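Print this page | E-mail to a friend
14 comments | 61 shares

In praise of the dull demonstration

Pui-shan Hung

By half past four on a grey November afternoon I had put the same piece of fruit on the same plate 43 times, and I was having a lovely time. I should explain that neither the fruit nor the plate existed. I was wearing a headset and a pair of tracked gloves, and every twitch of my fingers was copied by two black hands at a kitchen counter inside a simulator called Illach. Each go was saved as an example. A learning system will be trained on the lot, and with luck it will one day do the job without me.

I have been gathering demonstrations like these for the Stondholm project since the spring, and I want to stick up for the work. People who build the learning part get invited to give talks. People who make the examples get a spreadsheet and a sore neck. Yet the system learns from what we do, all of it, including our bad habits. If I always come at a can from the left, so will the robot. If I dither before closing my hand, it will learn to dither, and beautifully too!

Our first batch had 430 examples in it and we were terribly proud. They were tidy. We had three operators, all careful, all right-handed, and we threw out any run with a wobble in it. The trained system was a marvel until an object sat a hand's width from where we liked to leave it, and then it reached confidently for bare counter. My colleagues at Diststead, who had been collecting on real arms, had met the same trouble months earlier and were very kind about it.

So we changed how we worked. We let the simulator scatter the objects and tip things over. We kept the runs where somebody fumbled and then put it right, and those turned out to be gold – a fumble followed by a recovery teaches something that a perfect run never can. We brought in left-handed people. By the time the second batch reached 700 I could tell who had recorded a run just from watching the fingers, much as you can recognise a friend's handwriting on an envelope.

There is a fashion now for saying that quantity will take care of everything. Let the computer make copies, shift the colours, swap the table top, and you can have as many examples as you can store. I'm all for the copies, and I use them every week. But copies of a narrow set are still narrow. When the Kongkaew team showed me their plan for 1,000 fresh demonstrations I asked only who would be making them, and whether those people would be allowed to be themselves.

Some readers will object that simulated fruit doesn't squash and simulated cans don't dent the way real ones do. Quite right, and I wouldn't send a system trained only on our counter into anyone's kitchen. What the simulator gives me is freedom to make a mess. I can knock a drink over and have everything back in place before I've finished saying sorry to it. New operators relax within minutes, and relaxed people move like people.

My plea to anyone running a collection is a modest one. Let your operators see what the trained system does with their examples. I watched it pick up a plum last week with a little sideways tuck of the thumb, and that tuck is mine. I've done it since I was a child. I went home grinning.
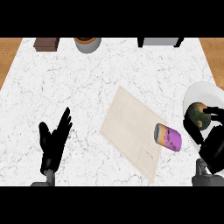 At the simulated counter: the right hand has hold of the fruit, the left is free.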